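Gray tabletop, pale spots that won't go away

Kitchen & Laundry > Surfaces

stacks_of_saucers wrote:
Hi all, long time reader, first time starting a thread. We moved into a place in December and it came with this gray table pushed up against a white wall, and I can't get it to look clean. I wipe it, I go have my coffee, I come back and there are pale spots and blotches again, like somebody flicked water at it. Matte finish, rounded corners. I've tried dish soap and I've tried the Grinent spray everyone raves about on here (the blue one). My sister Shadi says it's hard water. My husband says it's the color and I should leave it alone!

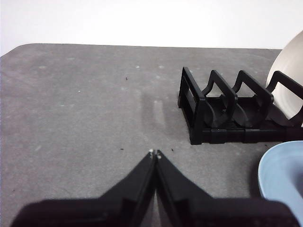 Reply #2

tamer_sabbagh wrote:
Your sister's right, I'd put money on it. Pale spots on a gray matte surface look like dried water marks to me. White vinegar and water, half and half, soft cloth, then dry it right away with a different cloth. The drying matters more than the vinegar.

Reply #3

vachari wrote:
Careful with vinegar until you know what the surface is! Is it a mat laid on the table or is it the table itself? I had a painted one and vinegar took the finish off a patch by the sink and I've had a fruit bowl parked on it ever since. Try a spot near the back first.

Reply #4

stacks_of_saucers wrote:
Good question and I feel silly, but I'm not sure how the top was done. The edges feel like one piece with the rest. The previous tenant (Mr. Bataineh, nice man, left us a whole box of light bulbs) might know, I'll email him.

Reply #5

ramiawad2 wrote:
I'm with the husband. Mottled gray is supposed to look mottled. People buy that on purpose. You're going to scrub a hole in it chasing spots that could be part of the pattern. Do the tape test: put a bit of tape next to one blotch, clean as usual, see if the blotch is still in the same place after. If it is, it's the table.

Reply #6

tamer_sabbagh wrote:
Rami, she said they come back after wiping. Patterns don't come back.

Reply #7

ramiawad2 wrote:
They do if the whole thing goes dark when it's damp and then dries light again. Mine does exactly that.

Reply #8

stacks_of_saucers wrote:
OK I did the tape thing on two spots. One stayed put, one went away, so you both get a point. I also had a proper look in daylight and there are little dark crumbs on it too, which is my own fault for eating toast standing up. The dish rack lives on this table as well, and I've never put anything under it. 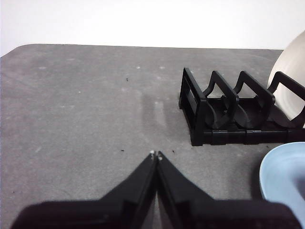 I'm wondering now if I should get one of those drip trays, or just move the whole rack over by the stove and see what happens for a week. Twal has a tray for $40 and that seems like a lot for a piece of plastic. Has anybody got the cheap kind?

Reply #9

vachari wrote:
Fold a dish towel under it and change it every night. Costs you nothing. I had the Mudia tray and it grew something orange in the corners.

Reply #10

tamer_sabbagh wrote:
Towel works. I'd still do the vinegar on a test spot, very weak. And skip the spray for a while, some of those leave a film.

Reply #11

stacks_of_saucers wrote:
Towel it is. Mr. Bataineh wrote back, by the way, and he says he painted the top himself but can't remember with what. So no vinegar for now, sorry Tamer! I'll post again when I've had the towel down for a week.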